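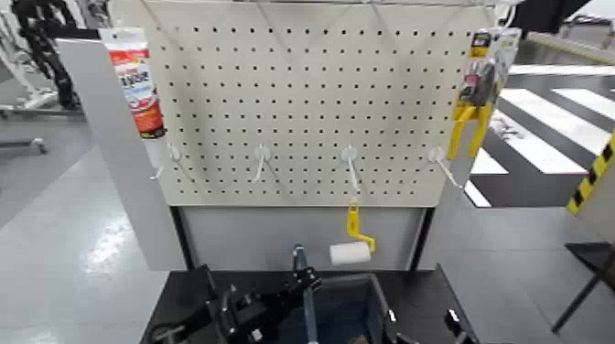

有孔ボードの白いフックと、黄色い柄の小型ローラー

第3章 屋外席の設営

この章では、店の前の歩道に屋外席「Gonero」を設営する手順を説明します。対象は、Korninville地区で屋外営業の許可をすでに受けた飲食店の方です。許可の申請については第2章をご覧ください。

3.1 始める前に

次のものを手元に準備してください。

・許可証の写し(店の入口に掲示するもの)
・区画図(許可証といっしょに届いた図面)
・Gonero本体の箱(床パネル、柵、柵の足、連結ピン)
・巻尺、チョーク、ゴムハンマー

作業は二人で行います。床パネルは一人でも持てますが、柵をまっすぐ立てるためには、もう一人が反対側を支える必要があります。

注意:雨のあと、歩道がぬれているときは床パネルを置かないでください。パネルの裏のゴムがすべり、位置がずれます。

3.2 区画に印をつける

1. 区画図を見て、基準点を確認します。基準点は、店の入口の右側の柱です(道路から店を見たとき)。

2. 基準点から車道の方向へ測り、歩行者のための通路を残します。通路の幅は200センチ以上必要です。街路樹や標識があるところでは、その外側からではなく、店に近い側の面から測ってください。

3. 区画の四つの角にチョークで印をつけます。

4. 対角線を二本測ります。二本の長さの差が3センチより大きいときは、角が直角になっていませんので、手順2からやり直します。

メモ:チョークの印は営業の初日に検査員が確認します。検査が終わるまで消さないでください。

3.3 床パネルを並べる

1. 最初のパネルを、基準点に近い角に置きます。矢印の刻印が車道を向くようにします。

2. 次のパネルを横に置き、つめを溝に入れて、上からゴムハンマーで軽くたたきます。「カチッ」という音がするまで入れてください。

3. 同じようにして一列を完成させ、それから次の列に進みます。標準セットのパネルは18枚です。

4. 歩道に傾きがあるときは、低い側のパネルの下に調整板を入れます。調整板は一か所に二枚まで重ねることができます。三枚以上が必要な場所には、設営できません。

注意:マンホールや消火栓のふたの上にパネルを置くことは禁止されています。その部分のパネルは外して、まわりに縁材をつけてください。

3.4 柵を立てる

1. 柵の足を床パネルの穴に差しこみ、連結ピンで固定します。

2. 隣の柵と上の部分を合わせ、金具で留めます。

3. 出入口の幅を確保します。車いすのお客様が通れるように、出入口の前にはテーブルや看板を置かないでください。

4. 最後に、柵を手で軽くゆすります。動く場合は、連結ピンが奥まで入っているかどうか、もう一度確認します。

メモ:柵に花の箱をかけるときは、必ず内側にかけます。重さは一枚の柵につき最大33キログラムです。土は水をふくむと重くなりますので、水やりのあとの重さで考えてください。

3.5 傘と暖房器具

1. 傘は、専用の重りがついた台に立てます。柵にひもで結ぶ方法は認められていません。

2. 傘を開いたとき、布の端が区画の線を越えないことを確認します。

3. 暖房器具は傘の下に置かないでください。また、壁と柵からの距離は、器具の説明書にしたがってください。

注意:強い風が予想される日は、営業を始める前から傘を閉じておきます。閉じた傘もベルトでしばってください。

3.6 閉店後の作業

いすとテーブルは店内に入れるか、鎖でつなぎます。床パネルと柵はそのままでかまいませんが、道路工事の通知を受けた場合は、通知に書かれた時刻までに全部を取り外してください。取り外しの順番は、柵、縁材、床パネルです。連結ピンはなくしやすい部品ですので、付属の袋に入れて保管してください。

部品の追加注文については、Yeo社の窓口(担当:Bo-ram Ha)にお問い合わせください。検査の日程を変えたい場合は、地区事務所のAslak Lundeが担当します。

Zestcombe 屋外席設営ガイド|お問い合わせ|© 2022 Zestcombe|ページの先頭へ戻る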